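# Packing a pamper box that survives the post

I make up a lot of these for friends and family, and after the Gilmartin bath bomb disaster (blue dust in everything, even the socks) I finally worked out a way of packing them that I'm happy with. It takes me 40 minutes with a cup of tea, less if I've already gathered all the bits.

## What you'll need

- a sturdy cardboard box with flaps that still close flat
- coloured paper for the bottom
- tissue, cotton wool and any bubble wrap you've saved
- a bath pouf, plus your little presents
- parcel tape, and lots of it!

## Getting started

Cut your coloured paper a bit bigger than the base and press it into the corners. Don't glue it. I did once and it went all wrinkly, and then I couldn't get it out again.

Next, wrap anything that could leak. My Sania hand cream gets a twist of cling film under the lid, then a layer of bubble wrap. Anything tall goes against a side, where the cardboard holds it up.

Now the soft things. Leave your pouf as puffed up as you can, as it makes a brilliant cushion and you haven't had to pay for extra padding.

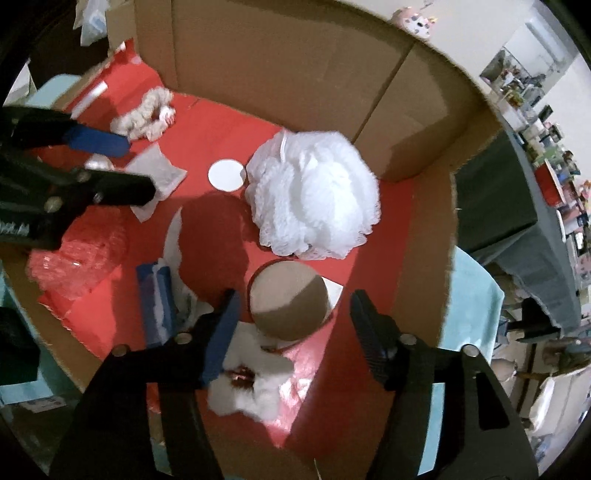

Tiny things are the ones that go missing, so they get a nest of their own. Pull a bit of cotton wool apart with your fingers until it's nice and fluffy, then make a dip in the middle. I like how a small shiny coppery piece looks sitting in white cotton on bright red paper, and you won't lose it among the tissue either. Keep the nest away from the heavy stuff, and pop a loose sheet of tissue over the top before you go any further.

Close the flaps and give the box a gentle tilt. If anything slides, open it up and tuck more paper in. Then tape the middle seam, both ends, and go over the middle seam again.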